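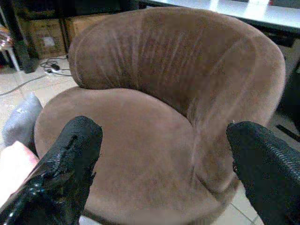
The coastal survey of Purkoseck Sound is usually credited to a single voyage, and Afroza Ranasinghe has spent most of her working life showing that it took three. She catalogues early hydrographic records for the Tiswood Collection and has recently finished indexing its sounding books, 3486 leaves in all, the majority unread since they were bound. Our conversation took place in Flallport, beside a round brown tub armchair with a thick padded rim and paler streaks where the nap had been brushed the other way, and it began with longitude.

"The latitudes are good," she said. "Any competent master with a clear noon could get a usable latitude. The longitudes are where you find out who was on the ship and what equipment they had."

Her argument rests on a constant error. On the engraved chart, the southern half of the sound lies 14 minutes too far west. The northern half does not share this displacement, and the two meet at a headland drawn with an unnatural kink. Earlier writers put the kink down to the engraver. Ranasinghe thinks the engraver copied exactly what he was given.

"If he had made the mistake, I would expect a single bad point, or a slipped line," she said. "You wouldn't get a whole coast moved sideways with its internal distances intact. That is a chart drawn correctly from a wrong starting position."
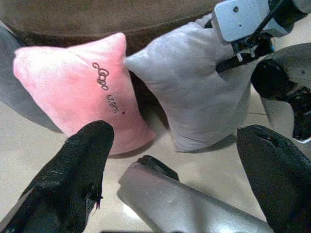

The starting position, in her account, came from a watch. The first ship carried one chronometer and had no means of checking it once the harbour was out of sight. A second ship, sent the following season, worked mainly by lunar distances. The third corrected the northern shore and then ran short of water before it could turn south. The draughtsman ashore was left with good work for one side and old work for the other, and joined them at the headland.

The sounding books support this sequence, though they do not prove it. They are mostly columns of depths in fathoms, with a note of the bottom brought up on the tallow: grey sand, broken shell, mud. Few entries carry a date. Ranasinghe has ordered them by handwriting, by the paper stock and by the state of the tide implied in the figures.

"You reduce the soundings to a common low water and see which ones agree," she said. "When a whole page disagrees by the same amount, it was taken at a different stage of the tide. Do that often enough and you can put the pages back into days. It's slow, and I got it wrong for one entire book and had to start over."

She is careful about the question of who should be honoured for the survey. The plaque on the Flallport waterfront names only the captain of the last voyage. He did not claim to have found the sound, and his own remark book refers plainly to "the former chart". The claim was added by a later publisher, who wanted a discoverer for the title page.

"He's been blamed for taking credit he never asked for," Ranasinghe said. "And the people already living along the sound appear in the books as pilots. They're the reason the boats kept off the inner shoal. One page gives a depth and then says 'by the native's advice, not sounded'. I went back and compared it with the modern chart, and the advice was right."

Several local names survive in the margins, spelled by ear and seldom the same way twice. Only Purkoseck reached the printed sheet. Ranasinghe has listed the rest with every variant spelling and has made no attempt to settle on a correct form, a job she considers to belong to speakers of the language. 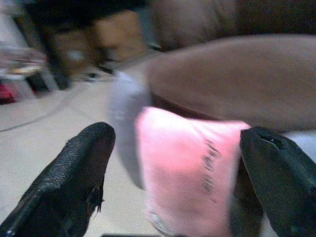
Light pink fabric, Flallport, January 2021.

The index will be followed by an edition of the remark books, prepared with her colleague Siddiqui, who is recalculating the lunar distances from the original observations. Early results put the second ship's error well below the first ship's, but with a wide scatter from night to night. Siddiqui attributes part of the scatter to a sextant whose index correction was written down once and then applied unchanged for the rest of the season.

Asked whether the edition would change the printed histories, Ranasinghe was doubtful.

"The single voyage is easier to tell," she said. "You have a ship, a captain and a day when he sails in. With mine you have a watch running at the wrong rate - and you don't even have the watch."

Its last recorded rate is in the back of a sounding book, beside a list of cordage. She has asked the Tiswood bindery to leave that volume unpressed until August, when she will go through it again for offsets from the facing page.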